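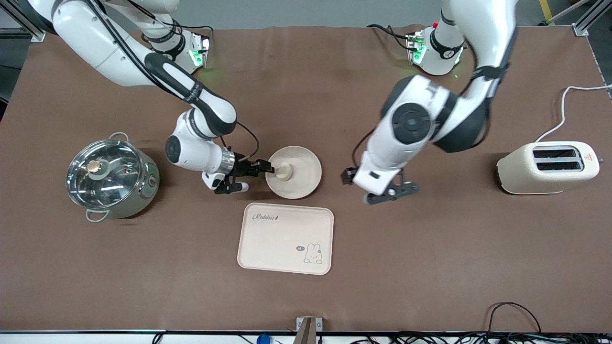 4. How students changed their academy after the first semester

Reading time: 6 min

In the previous section we looked at how ninth graders in Astville select a career academy. In this section we look at a smaller group, the students who asked to leave the academy they had selected. The group is small but it caused much work for the counselors, and the rules for it were not the same in all of the schools. We use the request forms, the counselors' notes and the interviews described in Section 3.

4.1 The requests

During the year of the study, 58 students in the three schools made a written request to change. Most of the requests arrived in the weeks after the first report card. A second, smaller group arrived in March, when the course selection for the next year was opened in Wuturo, the scheduling program which the district uses. The program allows a student to mark a different academy for the next year, but it does not allow a change inside the current year. For such a change the paper form was still necessary, with the signature of a parent and of the lead teacher of the academy that the student wished to leave.

The form has one open question, "Why do you want to change?", with two lines for the answer. Many students wrote only a few words. The most common answers were about the schedule: the academy course was at the same hour as band, or as a language class, or it made the student take lunch in a different period from friends. Answers about the content of the academy were less common than we expected. When they appeared, they often spoke about one course and did not mention the academy as a whole. One student who wished to leave the health academy wrote, "I like it but not the vocabulary tests."

We have to be careful with these answers. A student who writes for a teacher to sign may choose a reason that will not hurt the teacher, and a schedule conflict is a polite reason. In the interviews, several lead teachers made the same remark. One of them told us that she reads "schedule" as "please do not ask me," and that she asks anyway.

4.2 Two ways of handling a request

At Lostmont High School the student first had a meeting with the counselor, planned for 15 minutes and usually held before the first class of the day. The counselor had the student's timetable open and tried to solve the conflict without a change of academy. If this was possible, the form was not sent further. The counselors at Lostmont called this "fixing the hour first." They kept short notes of the meetings, and from these notes we can see that a part of the students left the meeting with the same academy and a new timetable.

At Echevarría High School the form went directly to the lead teacher, who could sign it or return it. No meeting was required. The process was quick, and students told us that they liked this. However, the lead teachers did not have access to the full timetable of the student, and they could not know if another section of the course would solve the problem. Two of them said that they signed nearly every form they received, as they did not want to keep a student who wished to be in another place.

The third school had no fixed procedure in the first semester. It began to use the Lostmont procedure in the second one. For this reason we do not compare it with the others here, and its forms are only part of the total.

4.3 What the staff said

We spoke with 17 members of staff, counselors and lead teachers together. On one point there was wide agreement: the first semester is too early to know if an academy is right for a student. In the law and public service academy, for instance, the first course is mostly reading and note-taking, and the mock trial, for which many students enter, comes in the tenth grade. A student who leaves after the first report card has not met this part. The teachers of this academy now invite the ninth graders to watch one trial on a Friday afternoon. They believe that it helps, but they have no record of who attended, and we cannot test it.

On a second point the staff did not agree. Some counselors thought that a change should be easy, and that a student of fourteen years must be allowed to make a wrong choice and correct it. Some lead teachers feared that easy changes would make the small academies smaller - in one case a course was already at the limit below which the district does not pay for a section. Both groups were speaking about the good of the students, and in the notes it is not always possible to separate this from the good of the program.

A third matter came up only in the interviews with counselors. Students who changed in the middle of the year entered a course that other students had followed for months. At Echevarría these students received a folder with the earlier assignments. At Lostmont they were paired with a classmate for the first weeks. The counselors judged the second solution better, but it depended on the classmate, and almost every counselor could name a pair that did not work well.

4.4 Limits of this part of the study

The request forms show only the students who asked. We do not know how many students wished to change and did not ask, or asked a teacher in the hallway and were told to wait. The forms were also not kept in the same way. At Echevarría the returned forms were sometimes given back to the student, and no copy remained in the office. The number of refused requests in this school is therefore probably too low, and we do not report a rate of refusal for it.

We also did not speak with parents. Their signature is on each form, but the form does not show who had the idea of the change. In the notes from Lostmont there are some cases where the parent wanted the change and the student did not - these meetings took longer than the planned time, and a few were continued on another day.

In Section 5 we return to all the students of the entering class and look at their attendance in the academy courses.

Figure 2. Two white robot arms at a large covered table. One gripper holds a small wooden object on a round plate.

Related items
Choosing an academy in the ninth grade: what families read first
Course conflicts and small sections in district high schools
The counselor's meeting as a source of data
Attendance in elective and required courses compared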